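Pellel wall covering kit, the long review
Posted 1 Aug 2023 by Delia Hodoroagă

Bought the Pellel kit in the spring, used it on the hall, the downstairs loo and the inside of a wardrobe. Two people asked in the comments if it's any good so here we go, quickly, I've got paint drying.

Price first. 487 lei from Marinescu, the shop by the market, not the website. Website wanted more and then postage on top. Delia Bratu got hers from Zundora in a sale and paid less than me, and I've heard plenty about it. (Yes, two Delias. She's my sister-in-law.)

What's in the box: felt-edged smoother, wide plastic smoother, seam roller, snap-off knife with spare blades, a long metal straight edge, a short plumb line, pencil, and a cloth bag the whole lot is meant to go back into. It doesn't go back in. Not once the straight edge has been out. Mine lives behind the door.

No instructions worth the name. A folded sheet with drawings and no words. The drawing for inside corners looks the same as the drawing for outside corners, I turned it round a few times to be sure.

The smoother

Best thing in the kit. Felt is properly glued on and still is after all those metres. Doesn't scratch. I had an old Prondico one before and the felt came away half way down the first drop, left a glue line on dark blue paper, never got it off. The Pellel one has a bit of bend in it so you can feel a bubble before you see it. Work from the middle outwards, short strokes. If you press too hard on self-adhesive stuff it stretches and then your join at the bottom is out by a finger and you'll be swearing on the landing.

Wide plastic one I've hardly used. Fine for ordinary paste paper I suppose. Too stiff for vinyl.

The knife

Hm. Blades are good, the handle isn't. The slider lock slips when you lean on it, so the blade creeps back in as you cut and you get a ragged bit just above the skirting. Filled mine with caulk. I swapped to my own knife for the loo and put the Pellel blades in that, they fit. Change blades more than you think you need to. One every drop on thick vinyl. Sounds wasteful but a torn edge on the last strip costs you a whole new roll.

Straight edge

Good and heavy. Markings are printed not stamped and the low numbers have started to rub off on mine already. Measure with a tape and use this only for cutting against.

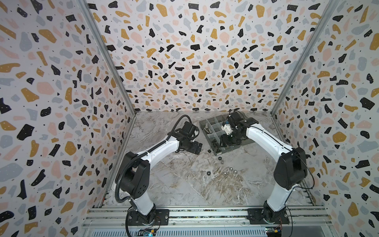
Pattern matching is where the kit gets found out, or I did. There's nothing in the box that helps with it and most of the self-adhesive rolls people want now are busy. Stripes you can cheat, plain you can cheat. A scattered print has no obvious line to follow so folk think it'll be forgiving, and on one wall it is. Then you get to the corner. Terrazzo down both sides and across the back like in the photo, black and mustard and pale pink and a greyish blue on off-white, and look at the back wall, the flakes come out smaller and tighter than on the sides. Side walls look pulled and slanted as they go away from you. If your samples only ever lay flat on the kitchen table you won't have thought of that. I'd tape a big piece up in the corner and stand where you normally stand before ordering. And the floor! Grey and white marble pattern under all that terrazzo, swirls down below, flakes scattered all over above. Some people love it. I'd want one of them plain, personally, and I'd keep the walls.

Anyway. Corners.

What I do with the Pellel straight edge is cut the strip so a sliver goes round the corner and then start the next strip fresh from a plumb line, overlapping the sliver. Old houses are never square. Ours leans so much that a strip hung true at one end of the hall was well off by the other. The plumb line in the kit is too short for our ceilings, string's cheap so I tied more on. Weight at the bottom is a decent lump of brass coloured something and hangs still quite fast.

Delia B. folds the full width into the corner and runs the roller down it. It looked lovely in her bathroom for a while. By November it had pulled away into a curve and you could post a letter behind it. She says that's the damp. Could be.

Seam roller

Small, smooth, runs true. Squeaks. Drop of oil sorted it, but wipe it after or you'll oil the wallpaper, ask me how I know. Don't use it on anything raised or textured, it flattens the pattern in a shiny stripe. On flat vinyl it's great. Go over the joins again the next day, with a hairdryer on low if any edge is lifting. Hairdryer not included obviously.

The pencil

It's a pencil. Too soft, smudges. Left a grey mark on the ceiling. Use your own.

Prep, quickly, as this gets asked every single time

Wash the wall. Sugar soap, rinse, let it dry overnight. Fill holes, sand, wipe the dust off. Matt emulsion is hard for self-adhesive to grab onto, I put a coat of primer on the loo and not on the hall and the hall is the one I've had to go back to. Rental people, test a patch behind a door and leave it a good while before you peel. Mine took a bit of plaster the size of a coin with it.

Don't do it in a heatwave either. The backing goes soft and curls up on itself and sticks to your arm, your hair, the dog.

Wardrobe inside was the easiest job of the lot and the one I'd tell beginners to start on. Small panels, no ceiling, no one looks. I took the doors off first. Cut each panel a bit over, stick, trim with the door lying on trestles. Nine strips and a cup of tea. The smoother's just the right width for it too.

Against the Prondico set

Prondico is cheaper and you get a bigger bag and a worse everything. Except the knife, the Prondico knife locks properly. If you could have the Pellel smoother and roller with the Prondico knife you'd be sorted. Marinescu will sell you the smoother on its own if you ask at the counter, it isn't out on the shelf. I didnt know that when I bought mine.

Would I buy it again

The smoother and roller yes. The whole box, probably not at full price. If you've got nothing at all and a hall to do before the family turns up then yes get it, you'll manage. If you already have a tape and a knife you trust, buy the bits.

Gripes: knife lock, bag too small, rubbed off numbers, silly drawings, short plumb line.
Good: felt stays on, bendy smoother, nice roller once oiled, blades sharp and fit other knifes.

Someone asked about doing stairs with it. Haven't. Not going to, my knees. Delia B. might have, I'll ask her on the weekend and add it underneath.

Edit: asked. She says get a second person for the long drop, keep the backing on the bottom half until the top is straight, and she still has the Zundora receipt if anybody wants to see what she paid.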